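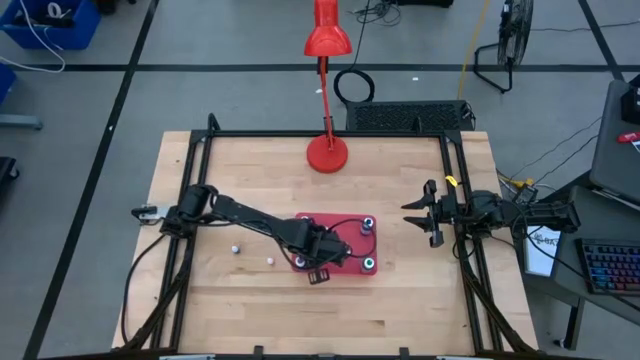

Menero – two-arm tabletop recordings from our robotics club

Hi! I'm Sihan Shao, and I look after the recordings for the Flirkik club. Menero is our student project for this year. We started in February with two arms, a wooden table and a lot of zip ties, and this is the first batch I feel okay sharing. Last update: Apr 21, 2018.

What's in it

There are 291 episodes, all of them with the red base plate and the small white balls. You get joint positions for both arms, gripper opening and video from the fixed camera. Narayanan Rai did most of the driving (he's way smoother than I am), so if an episode looks clumsy, it was probably mine.

Folders

episodes/ – one folder per run, numbered from 0
notes/ – what we typed up after each session, typos included
splits/ – train and test lists; test has 17 episodes

Each episode stops at 2000 steps, even if the arms are still moving. Short ones just end early and I didn't pad them.

Things to know before you train on it

The left arm does more of the work near the plate, so don't expect a nice even balance between sides. The lamp on the far side of the table got switched on and off between sessions – check the notes if lighting matters to you. Episodes with a dropped ball are still in there, marked "drop" in the notes. Oh, and 8 runs have a gap in the right gripper readings. They're listed in notes/gaps.txt and I'd skip them for now.

Using it

Go ahead and use it for class work or your own club stuff, just mention Menero somewhere. If you find a broken file, send me the episode number and I'll take a look after exams!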